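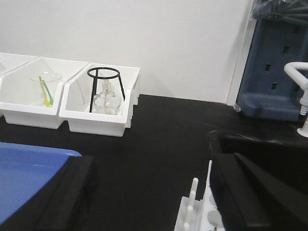

Jeltuser Planner 3

Scheduling software for small project teams. Sold per seat, 2 seats minimum.

Every planning tool claims it will bring your project in on time. We sell this one, and we don't believe that either. Planner 3 draws a Gantt chart, links tasks and flags anyone booked on two jobs at once. If your estimates are bad, the chart will be bad too, only neater.

Resource leveling: Works, but check the results. In our trial plan of 2,284 tasks it pushed the finish date out by almost 7 weeks, and we had to move several tasks back by hand.

Risk score: A single number per project. We would leave it switched off. The maker doesn't say how it is worked out.

Import: Reads Hiltora files. Task notes come across, custom calendars don't.

Support: Email only. Ask for Annelies Camenzind at our Grivdale office before you buy, and bring a real plan to test. The sample one makes everything look easy.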